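May 10, 2022
By Loukia Chrysikopoulos

The Bokden planner now treats each arm as a separate queue with a shared clock. Under the earlier version, one late message could hold both grippers in place. We have moved the timing check into the controller, which runs it every 15 milliseconds.

Garments remain the harder part of the work. The perception module must propose two grasp points on cloth whose outline changes with every fold -- and a bunched end hides much of that outline. 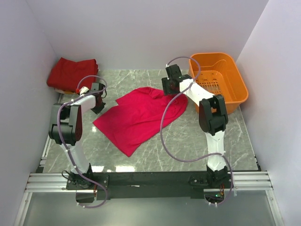 Grasp selection

Candidates are scored by distance from the nearest visible edge. Of 90 logged proposals, 39 were rejected by the planner as unreachable. Mr. Makris is reviewing those entries.

Comments

Orla Corrigan: Is the scoring weight fixed, or set per garment?

Emanuel Roman: Fixed for now. It is in the config file.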